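Trimham Two-Finger Gripper, Club Kit

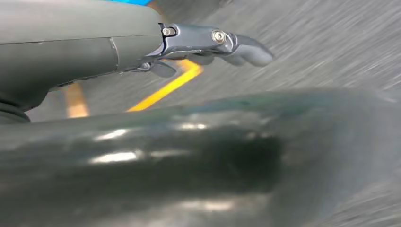

Dark grey fingers on the arm, over a floor with yellow markings.

Sold to school clubs and student teams. Kit has 2 fingers, bracket, screws and a hex key. Weight 600 g. Arm not included.

Reviewed for the club equipment list by Salma Samir

The listing says "competition ready in one afternoon." Ours took until October, and we started in the first week of school. Part of that was us. Part of it was a manual that skips from step 6 to step 9.

Trimham also says the grip is "self-adjusting." I would like to know what they mean by that. Tharindu Saha wrote to ask and got the same brochure back. In our runs it held the foam blocks fine and dropped the smooth cups often enough that we quit using cups.

The pivot screw needs checking before every match. Don't believe the part about thread lock.

Fits: Husik arms. Said to fit Myklebust arms too, but we haven't tried it.
Spare fingertips: sold in pairs, 18 dollars, which seems steep.
Loan: ask Wellington Nogueira. Two weeks at most, and bring back the hex key.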